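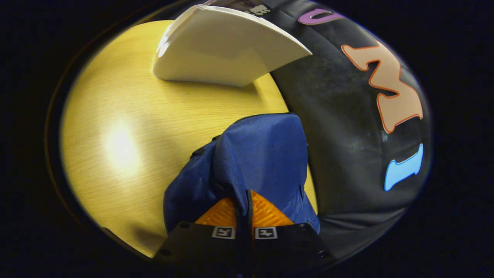

STUDENT PROJECTS

The Rustow robotics club meets in February with one job on its list: picking up soft things. Jordan Birkett, who is in a second year with the club, works on the gripping part.

"Boxes are easy," Birkett said. "Cloth folds up on you. A pouch next to a bigger bag is harder, and that's what we wanted."

The orange pads have a fine diamond or grid pattern, and each finger carries a small square marker. The club's goal is 200 grips on fabric - it has logged 99.

"I wanted to quit at 5," Birkett said. "Now I mostly argue about which bag is next."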